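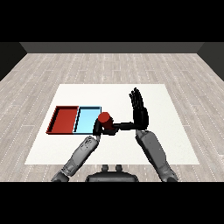
A simulated two-armed robot handling a red cylinder next to a red tray and a blue tray.

Search the Toltavach Young Readers pages
Go

Rules for Robots That Pick Things Up

Text: Theresia Egger. Checked by Andri Lanz, robot safety engineer.
Reading level: ages 9 to 12

A robot that moves objects needs rules. Some are rules for the robot, and a computer program carries them out. Most are rules for the people who build it, test it, and stand near it. This page explains both kinds.

We will use one small job the whole way through. A robot has a red cylinder, a red tray, and a blue tray. The job is to put the cylinder in the tray of the same color. You could do this in two seconds. Writing it down so that a machine does it safely takes longer.

What is a standard?

A standard is a written set of rules that many people have agreed to follow. You use standards every day. A light bulb fits a lamp made by a different company. The holes in school binder paper line up with the rings.

Robots have standards too. Some say how hard a robot arm may press on a person. Some say where the stop button goes and what it must do. A factory may also write its own rules for one machine in one place. Those are usually called site rules or work instructions. Site rules can be stricter than the standard. They cannot be weaker.

Rule 1: Write the job down first

Before anyone programs the robot, the job is written in plain sentences. For our job the sheet might read:

Start: One red cylinder stands on the work surface. Both trays are empty.
Action: Pick up the cylinder. Place it in the red tray.
Finish: The cylinder is inside the rim of the red tray, and both hands are clear of it.

The last line is the one people forget. "Inside the rim" means that a cylinder lying across the edge of the tray does not count. "Hands are clear" means the job is still going on while a finger touches the cylinder. If two people read the sheet and disagree about whether the robot has finished, the sheet needs to be fixed.

Rule 2: Try it in simulation before trying it for real

A simulation is a model of the world inside a computer. It has a floor, walls, objects, and a robot, and the computer works out how they move. The picture at the top of this page comes from a simulation. The floorboards, the trays, and both arms were drawn by a computer.

Simulated robots cannot hurt anyone. If a simulated arm swings the wrong way, the tester stops the program, corrects it, and begins again. Tests can also be repeated many times with small changes. The cylinder can start a little to the left, or a little farther away, or lying on its side.

The Stoswood test group uses a rule of 1,000 simulated tries for each new job. A job must pass those before it is loaded onto a real robot. For the tray job they ran 2,000, as they were also trying out a new hand program.

Simulation has limits, and the rules have to say so. A real cylinder might be slightly sticky. A real floor might shake when a truck drives past. The computer only knows what people have told it. Passing in simulation means the robot may be tested for real. It does not mean the robot is ready to be used.

Rule 3: Keep people and moving arms apart

The area an arm can reach is called its reach zone. Around it there is usually a fence, a line on the floor, or a sensor that notices when someone comes close.

A fence is the simplest. When its gate opens, the robot stops. A sensor allows people to come closer, but then the robot has to slow down as they approach and stop before they can be touched.

Some robots are built to work right beside people. They have rounded covers and limited strength, and they stop when they bump into something. Even so, the whole job has to be checked. A gentle arm holding a sharp tool is not a gentle machine.

Rule 4: The stop button always wins

Every real robot work area has an emergency stop. It is commonly a large red button on a yellow background. Pressing it must stop the motion no matter what the program is doing.

Three further points belong to this rule.

First, anyone may press it. You do not need permission, and you do not get in trouble if it was not needed.

Second, letting the button out again must not restart the robot. Someone has to check the area and then start the machine with a separate control.

Third, the designers must decide what happens to an object in the hand. If the fingers open at once, the object drops. If they stay closed, a trapped finger stays trapped. The right choice depends on the job. For a light cylinder above a tray, the Stoswood sheet says the hand stays closed and can be opened by hand with a release lever.

Rule 5: Two arms need traffic rules

A robot with one arm can bump into the table, the tray, or itself. A robot with two arms can also bump one arm into the other. Look at how near the two hands are to each other in the picture. Working that close is allowed, but it needs its own rules.

One common method is called a shared zone. The space between the arms is treated like a narrow bridge. Only one hand may enter unless the program says that both are needed, such as when passing an object across. When both are inside, both move at the slow speed.

Passing an object has an order as well:

1. The giving hand stops.
2. The receiving hand closes.
3. The sensors confirm that the receiving hand has a grip.
4. The giving hand opens.
5. The giving hand moves away.

If step 3 fails, step 4 does not happen. The robot waits and calls for help. This is the same order you should use when handing someone a full glass of water.

Rule 6: Do not trust color alone

Our job depends on color, and color is a tricky thing to measure. In the picture, the top of the cylinder is a brighter red than its side. It is one object. The side is in shadow, so it looks darker. Part of each tray looks almost black for the same reason.

A person sorts this out without thinking. A program has to be told how much darker a red may be and still count as red. Good practice is to test under several kinds of light and to give the robot a third answer besides "red" and "blue." The third answer is "not sure." A robot that is not sure should leave the object where it is.

Rule 7: Keep a record

Each test gets a line in a log. The line says which program was used, where the objects started, and whether the finish line on the sheet was met. Failed tests go in the log too. Leaving them out makes the robot look better than it is, and the next person will trust it too much.

At the Hubmann packing plant in Mestomell, the log for one arm reached 3,321 lines before the arm was cleared for daily work. More than 30 of those lines described the same fault - a hand that closed slightly too early. No single line looked serious. Read together, they showed that a sensor was mounted at the wrong angle.

Rule 8: Any change means checking again

Suppose the job works well and somebody swaps the trays for deeper ones. The hand must now reach over a higher rim. The old tests used a low rim, so they no longer cover the job.

The rule is that a change to the robot, the objects, the program, or the room sends the job back for checking. A small change may need only a few tests. The person who made the change does not decide this alone - a second person signs the sheet.

Try it yourself

You need two shallow boxes, a can or a block, and a partner. No robot is required.

Write a job sheet with a start, an action, and a finish. Give it to your partner, who plays the robot and may do only what the sheet says. If your sheet does not say to let go, your partner keeps holding on. Stop when something goes wrong, correct the sheet, and begin again. Record every try, including the bad ones. Agree on a stop word before you start.

Then swap the boxes left to right and run the same sheet. Sheets that say "the box on the left" will now give a different result from sheets that say "the red box."

Words used on this page

Emergency stop: a control that halts a machine at once.
Log: a written record kept in order.
Reach zone: all the space an arm can get to.
Sensor: a part that measures something, such as light, pressure, or distance.
Simulation: a model of the world that runs on a computer.
Standard: a set of rules agreed on by many people.

Related pages
How a Robot Hand Closes
Why Factory Floors Have Painted Lines
What Does a Sensor Measure?
Left Arm, Right Arm: Planning a Path
Build a Cardboard Gripper

This site uses cookies to remember your reading level. Accept / Change settings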